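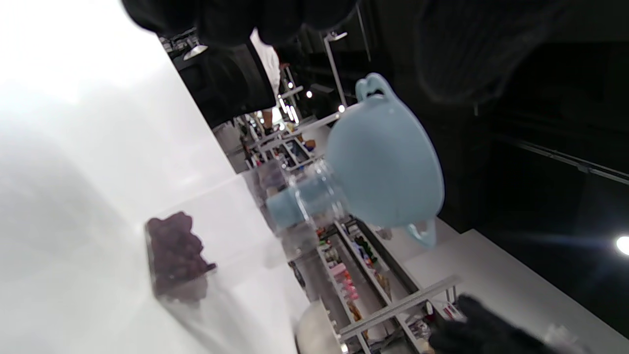
Two-handled bowls are poor storage and good tableware, and most kitchens assign them the first job. The handles add width without adding volume. On a shelf 289 mm deep, a bowl with side loops takes the space of a larger plain one, and it will not nest unless the loops line up.

Clear containers solve a different problem. Grapes kept in a transparent box get eaten; grapes in an opaque bowl get forgotten by Thursday. I would keep fruit in plastic or glass and bring out the ceramic only to serve — the loops give a proper grip when the bowl is full.

Hatsue Ichikawa argues for one bowl per household. I would allow two, on separate shelves.

Recent
Jar lids and thread wear
The Kamata shelf, 11 months on
Against drawer dividers

This site uses cookies to remember your settings.

Contact | © Plallmont | Back to top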